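Murnside open day: anyone else go?

Forum: Automation and Handling > Visits and Shows

jigplate_tom
Went to the open day at the Murnside site in Adstead. Two halls open, the machining side and the handling lab. The machining side was what you would expect. I spent most of the afternoon in the handling lab and took notes, so I'll put them up for those who couldn't get there.

The main item was the hand-held gripper work. An operator carries a two-finger gripper by hand and does the task with it, the camera on the tool records, and the recordings are used to train the arm. They gave a figure of 4000 recorded picks so far, nearly all soft goods: pouches, cloths, small bags. Rigid parts are a separate job and were not shown.

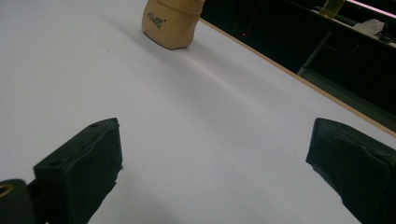
Fingers are plain black with a covering on the inner faces for grip. I asked how long a covering lasts and was told 900 picks before they strip it and put on new. That seems low to me for light work on fabric. The stroke is 90 mm fully open.

The arm itself ran in the next bay on a fixed cycle. It was slower than the operator by a fair margin, and they said so without being asked.

feedrate
Was there too, morning session. Agree on most of this, but 900 is not low for a taped finger. We changed ours at half that on cartons. Tape edges lift first, then the edge catches on the work and you get a bad release. If you want life out of it you mould a pad and bolt it on.

jigplate_tom
Cartons are abrasive. A fabric pouch isn't. I'd expect the adhesive to give up before the face wears.

feedrate
It is the adhesive I'm talking about. Side load on closing shears the tape along the lower edge. What you are picking up hardly comes into it.

Lokwood
Did they say anything about how the recordings carry over to a different gripper? We have the older Nikolovski unit with the narrow fingers and I'm not keen on recording everything again.

jigplate_tom
Somebody asked that. The answer was that finger shape has to match, near enough, and the camera has to sit in the same place relative to the fingers. A narrow finger would mean a new set. They had not tried it with mixed sets and would not guess.

Lokwood
Thanks. That rules it out for us this year.

burr_and_chamfer
I'll be the awkward one. I watched the arm for 2 full cycles and was not impressed. It picked well when the pouch stood upright and clear of everything. Nobody put one down on its side. Any pouch on a plain white table is an easy target. Show me the same pick out of a tote with a dozen others in it.

feedrate
I asked for one on its side in the morning and they did it. First attempt it closed on the fold and dropped it, second attempt held. So it isn't fixed to the one pose, but I wouldn't put it on a line.

burr_and_chamfer
Fair enough, I only saw the afternoon. Point about the tote stands.

jigplate_tom
The tote is planned for December according to the handout. The white table is there to keep the lighting even while they sort out the closing force. I don't see much wrong with doing it in that order.

burr_and_chamfer
Nothing wrong with the order. What I object to is the handout calling it "ready for mixed goods" on the front page.

jigplate_tom
Yes, that line should go.

mezzanine
What is the closing force? Can't find it in anything they publish.

feedrate
They don't set a force as such. It closes to a width and the finger compliance does the rest. I asked for the spring rate and the chap on the stand went off to find out and didn't come back before the session ended. I've emailed and will post it if they answer.

mezzanine
Please do. Width control on soft goods with no force reading would worry me if the contents were fragile.

Lokwood
Did you need to book, or could you turn up? Thinking of the next one.

jigplate_tom
Book for the handling lab, turn up for the rest. Safety shoes needed for the machining hall only. Parking is round the back of the Adstead site, past the weighbridge, and it was full by half past ten.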